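Gripper Trials Should Be Judged on the Part, and on the Whole Cell

By Larysa Hnatiuk, Inow
October 2026

Institutions that buy robot grippers have grown used to choosing them from a table. Payload is in one column, stroke in the next, price in the last. Our evaluation group at Inow has worked that way for years, and I have signed many of those tables. I now believe the practice should end, and that no gripper should be approved until it has been tried on the parts it will handle, beside the equipment it will work with.

The current comparison at our Mornura site is a modest one. A two-arm cell is given a plastic gear and an aluminum frame with upright pins. The task is to pick up the gear, carry it to the frame and seat it on a pin. 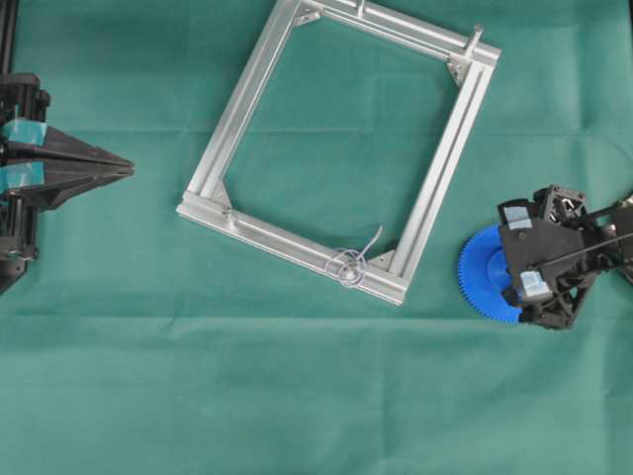 A blue gear held in the right gripper, with the aluminum frame and the left gripper's tapered fingers beside it.

The published figures for our two candidate finger sets, Pikska and Bondarchuk, are nearly identical. A buyer reading them would choose on price. Operators who have spent a morning with each would not, and their reasons concern matters the tables leave out: how a fingertip meets a hub, how much of the part the finger conceals, and how often the arm must withdraw and approach again.

The last point deserves more weight than it receives. A finger that grips well but hides the work from its own camera has moved the difficulty from one place to another.

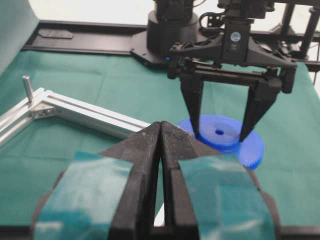 Vendors reply that such concerns belong to the integrator. I respect the argument, but it assumes that the integrator is consulted before the purchase order is signed. In our experience the order comes first. In March we received 4 finger sets that met every written requirement, and 3 were returned after a single week of trials.

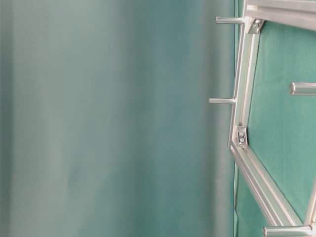 Camera placement should be part of the same trial. A gripper and the views that serve it form one system, and to score them separately is to score neither. A fixed view that keeps the frame's pegs and bolted corner brackets crisp while the teal surface to the left dissolves into blur may be entirely suitable for seating a gear, yet of little help in following an arm on its way there. The evaluator should record which purpose each view serves before any attempt is counted.

My colleague Danylo Dmytriv objects that trials of this kind are slow, and he is right. Our protocol calls for 300 attempts per finger set, divided between 2 operators, and it occupies a cell that other projects would gladly use. He would prefer a shorter screening test. I would accept one for rejecting a candidate, but never for approving it.

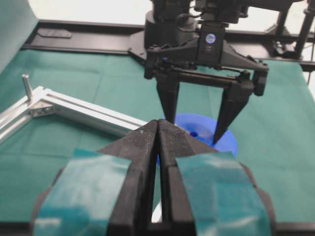

The second gripper's fingers straddle the gear, as seen from the wrist of the opposite arm.

Purchasing offices will ask what they are to put in the file in place of the familiar table. They should ask for the attempt log, the recordings and a page of operator remarks, signed. These documents are harder to compare at a glance, and reading them takes time that must be written into the schedule. I have asked that our next round of purchases be held until that time has been set aside.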